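Kitchen Talk > Reviews > Tabletop > Jetano desk mat

Jetano Large Mat in Dark Gray: a review from somebody who bought it for the wrong room

I should say up front that this is sold as a desk mat. It came up when I was hunting for something to protect a light wood table, and every "kitchen" mat I found was either the size of a place setting or covered in lemons. I have nothing against lemons, but I wanted plain, and I wanted big, and the Jetano was both. So I ordered the dark gray and figured I'd send it back if it was terrible.

It was not terrible! I've had it since March and it has pretty much moved in for good.

First impressions were a little rocky. It ships rolled up tight in a tube and it did NOT want to lie flat. I put cookbooks on the corners overnight, and three of them behaved and one kept curling up like a stale tortilla. My neighbor Ultan Phelan told me to roll it backwards for an hour and then try again, and that did the trick. There was also a bit of a smell out of the tube (think new shower curtain), gone in a couple of days with the window open.

Now the good part. My table is the messy stage for everything: sorting groceries, filling jars, picking over dried chilies, wrapping gifts, the occasional bit of sewing. Before the mat I was forever dragging bowls across bare wood and wincing. Big heavy bowls stay put on this thing. I can shove one with my elbow while I'm stemming chilies and it stays where I left it, and the mat underneath doesn't go wandering off either. The seeds show up nicely against the gray too, so I can see what I'm wiping up, where on the bare table they used to disappear and then turn up under somebody's wrist at breakfast.

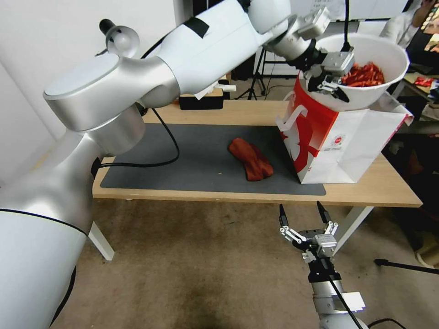
Cleaning is easy if you're quick. A damp cloth gets flour, seeds and coffee with no fuss. Oil is another story. I dripped chili oil on mine the second week and let it sit through dinner, and there's still a faint shadow if the light hits it sideways. Dish soap got most of it. Baking soda did nothing except make me feel busy. If you cook with a lot of oil, wipe as you go and you'll be fine.

It also holds onto lint. Any kind of soft fabric you set down on it leaves a little something behind, and dark gray is not a forgiving color for that. I keep a lint roller in the drawer now, and I know that sounds fussy, but it takes ten seconds.

I did compare it with two others before I settled. The Floris one is prettier, with a stitched edge, but it's thinner, and my sister's slides all over the place. The Foley is thicker and feels lovely under your hands, except it's so spongy that a full glass wobbles on it, and I don't trust it with anything tall. The Jetano sits somewhere in the middle. It isn't fancy, the edges are just cut, and one of mine is a tiny bit wavy if you go looking for it. I stopped looking for it.

One warning about heat! The little card in the tube says nothing hot on it, full stop, and I believe the card. I use a trivet for anything off the stove. Tài Mạc over on the canning thread says he set a warm jar down on his and got a ring, so learn from him.

As for size, please measure first. I got the large, which covers a good part of my tabletop and still leaves bare wood at the right-hand end for the shopping bags. I like having that strip. A bag with a damp bottom gets parked there and wiped under later, and the mat stays clear for the real work. If your table is small, go down a size or it'll flop over the side and drive you nuts.

Would I buy it again? Yep, in the same color even, lint and all. I'm thinking about the small one for my potting bench, though a friend swears by the Gromus trays for that, so I may try one of those first and report back. If anybody has gotten old chili oil out of a mat like this, please tell me how, I've run out of ideas.

Posted 19th January

11 comments | 410 shares

Contact us | Copyright Kitchen Talk, all rights reserved | Back to top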